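Sullau gripper vs the old Jandex, worth it?

benchrat5
Two weeks with the Sullau on our arm now. The brochure says 1,000 cycles between adjustments. I got to 111 before I had to touch a screw. Thin plastic cups are what I care about.

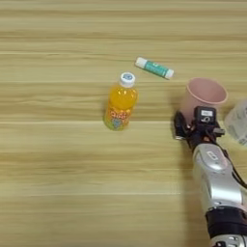
Sullau at the pink cup, juice bottle and glue stick left out as clutter.

Villalobos_fan
One cup proves nothing. What force setting?

benchrat5
Lowest, 2 on the dial. I don't trust the dial either.
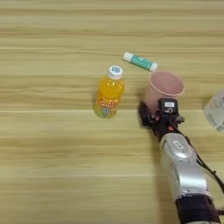 The side approach is the only one I'd defend so far. From the top it's a coin toss.

disel_user
Disagree. I run a Disel controller and top grabs are fine. Sounds like your wrist camera is off.

benchrat5
Recalibrated Sunday, same misses. Show me your logs.
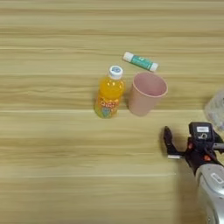
Gripper low and right, clear of the cup. Bottle and cup close together.

Villalobos_fan
Still wouldn't pay for it. My Jandex does cups all day.

disel_user
Thick ones, maybe.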